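Kisstead Links reopening - who's played it yet?
Forum: Courses and Travel

fairwaymoth
Joined the early group at Kisstead last week and I'm still buzzing. For anyone who hasn't followed it, the back nine has been closed since the spring while they rebuilt the greens, and now all 18 are open again. The turf is a bit thin in places, but wow, the shapes! The old 12th used to be a flat pancake you could putt from anywhere. Now there's a ridge through the middle and if you're on the wrong side of it, good luck. I three-putted and walked off grinning.

Greens fees are the same as before, carts are extra. Go early if you can, the wind comes up after lunch.

sandsave_lou
Played it twice already. Love 10 through 14, don't love what they did to 16. That was a great little short par 4 and they've pushed the tee back so far that most of us can't even think about going for it. Why mess with the one hole everybody liked?

fairwaymoth
I kind of like the new 16th! You have to pick a side of the fairway now. Before, everyone just swung out of their shoes and hoped.

sandsave_lou
Swinging out of my shoes and hoping is my whole game.

pinhigh77
What are the tees like for shorter hitters? My wife and I are thinking about October and she doesn't want to hit fairway wood into every green.

fairwaymoth
Much better than they used to be. There's a brand new forward set on the back nine, and they're proper tees, flat and mowed, with their own angles into the holes. The forward 14th plays across the corner of the marsh and it might be the prettiest shot on the property. I walked up there just to look at it.

My one real gripe is pace. We went off at 8 and the front nine flew by, then we stood on the 11th tee watching two groups ahead of us hunt for balls in the new fescue. It's gorgeous stuff, all gold and waving around, but it comes in way too close on the right.

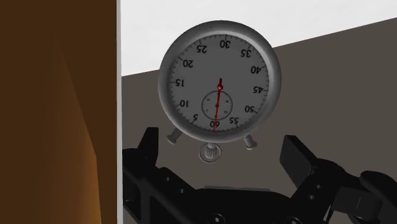
If they cut that back by even a few yards I think the whole round loosens up, and you'd still have plenty of trouble for a really wild one. I said so in the pro shop and they were super nice about it. They'd heard the same from a lot of people and they're planning to thin it before the fall events.

oldhickory
Disagree on the fescue. It's a links. You're supposed to lose a ball now and then. Bruscombe took theirs out and now it's like playing in a parking lot.

fairwaymoth
Ha, I like Bruscombe! Fair point though, it did have more bite before. I'd just like to find the ball and hack it out sideways, which is a fun shot too.

sandsave_lou
With oldhickory on this one. Drop a ball, take your penalty, keep walking. The slow part is people looking for the full time on every hole when they're already lying six.

pinhigh77
Is it walkable? We carry.

oldhickory
Very. The longest hike is from 9 green to 10 tee, roughly 800 yards if you follow the cart path. Cut through behind the old barn and it's a lot less. There's a stone by the barn door with 1856 carved in it, so you'll know you're in the right spot.

pinhigh77
Perfect, thanks! Any other course worth adding while we're out that way? We'll have two full days.

sandsave_lou
Kosby, no question. It's scruffy and the clubhouse is basically a shed, but the greens are as good as anything in the area and you can usually walk on in the afternoon.

oldhickory
Bruscombe has the better layout, parking lot or no parking lot. Play the first day at Kisstead and go there in the morning.

fairwaymoth
I'd do Kosby! The par 3s alone are worth the drive - the 7th is all carry over a gully to a green shaped like a kidney bean, and I could play it all day. But you won't have a bad time at either one. Please come back and tell us what you thought of 16, pinhigh77. I need somebody on my side.

pinhigh77
Just booked Kisstead, 9:10 tee time. Still arguing about the second day at our house. Will report back!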